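Print this thread
E-mail this thread

Nga Ngô
Sunday, April 14, 2024

Went back to the Danari for a second look at the Clalness retrospective before it gets moved around for the summer. Thread, mostly on how it's hung and which rooms to give your time to.

For anyone who hasn't followed it: Clalness was a printmaking workshop, not a person. A handful of artists shared two presses and signed most of what they made with the workshop name. This is the first time the prints, the plates and the paperwork have been in one building.

The show takes up the whole second floor. You come in through the account books, which seems like a strange choice until you read a few pages. Ink, paper, rent, ink, a new blanket for the press. Then one line for a wedding present.

Room 2 is the early linocuts. Street corners, bus stops, a woman carrying a door. They're small and hung low, and the light is kept down for the paper, so let your eyes adjust before you decide you don't like them.

I didn't like them much the first time. I like them more now. The bus stop series in particular gets better if you go along the wall from right to left, which is the order they were printed in. The wall goes the other way. I asked at the desk and was told the artist wanted it like that.

Room 3 has the etchings and it's the one to plan your visit around. There are 16 states of the same plate, a ferry landing, in a single line. The first has almost nothing on it. By the middle there are people and rope and a dog. After that the figures start getting burnished out again, and the last print is water and one post.

Give that wall a full ten minutes. I watched people look at the first, look at the last, and leave.

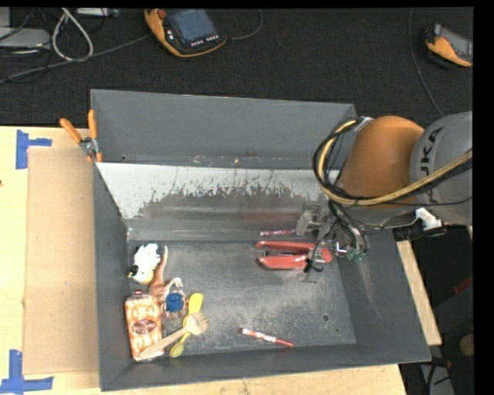

Scratches and scuffs, gray on gray.

The plates are in flat cases in the side room. You can see the ferry landing plate itself, and the ghost of the dog if you crouch and get the light across it. The copper has gone dull except at one corner. Bring reading glasses — the labels are set in tiny type and placed at the back of the case.

Now the weaker part. Room 4 is color screenprints from the years when the workshop was taking poster jobs. Some are good. The jazz festival ones are bright and quick and look like they were fun to make. But there are too many of them, and they're hung three high, so the top row is glare and not much else.

I'd have cut half and put in more of the drawings. There are only 7 drawings in the entire show and they're in the hallway by the elevator, where people stand in front of them waiting for the elevator.

Look at the drawings anyway. The two of hands inking a roller are as good as anything upstairs.

(Correction to the last post: the drawings are on the same floor as everything else. I was thinking of the old layout.)

The sound piece is by Su, who was asked to respond to the collection. It's a recording of a press being run, slowed down and played in the last room through four speakers. It runs 60 minutes. I stayed for a third of it and was glad to sit down. There's a long stretch of creaking, then a thump when the paper comes off, and the wait between thumps gets longer. Children seemed to like it better than adults did.

It does leak into Room 4. You hear the thump while you're looking at the posters. Some people will find that annoying. I got used to it.

The catalog is published by Wemadari and it's heavy. The reproductions of the etchings are very good, close to full size, and the ferry plate gets a foldout. The screenprints come out too orange. The essay on the account books is the best writing in it. The interview at the back could have been shorter.

The shop also has a reading copy on a chain by the window, so you can check before you buy.

Practical things, as a few of you asked after my last thread. Tickets are timed but they aren't strict about it. Bags bigger than a backpack go in the lockers, and you need a coin, which you get back. No flash, phones are fine. The coffee place on the ground floor closes an hour before the galleries do.

Stroller and wheelchair access is through the side door on the parking lot side. The ramp is fine. The doors into the side room with the plates are heavy and there isn't a button, so you may need to ask the guard.

Mornings are quieter. When I went at opening I had Room 3 to myself for a good while. By lunch there was a school group sketching the ferry prints, sitting in a row on the floor. Several of them had put the dog back in.

In June the etchings come down to rest and a second group goes up in their place. From what I was told the ferry landing won't be in it — it goes back to the lender. So if that's the one you want, go before then.

The second group is supposed to include the night scenes, which I've only seen in an old magazine. I'll go again for those and add to this thread.

Someone asked if the linocuts are for sale as reprints. The bus stop with the umbrella is, as a postcard and as a larger sheet. The woman with the door isn't, or wasn't when I looked.

Print this thread
E-mail this thread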